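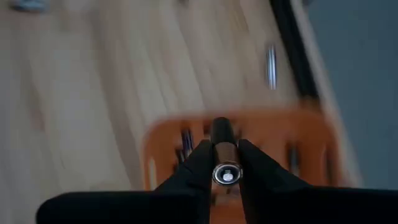

Pen-shaped piece with a copper-brown band, orange tray behind.

Search this list Go Advanced

To: Gornlow Residents List
Subject: Re: Library opening hours

The Kao Branch Library thanks members for their replies. An earlier message asked:

> Will the Monday evening hours continue after October?
> My bus from Stustus does not arrive until 6:15.

Monday evening hours will continue until 8:00 p.m. The survey drew 2276 responses, and 46 of them raised the bus timetable. Returns may also be left in the Wumik Street drop box at any hour. The reading room seats 34. Groups must reserve in advance at the front desk.

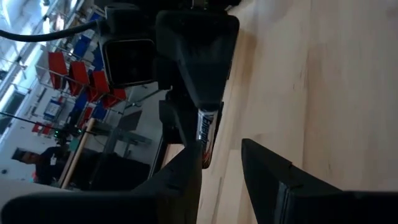

Wooden tabletop, plank surface.

Comments (2)

Glad the late hours are staying. Will the copier be on too?

Please add large print titles to the Monday cart.

Contact the list office | Copyright Gornlow Library Service | Back to top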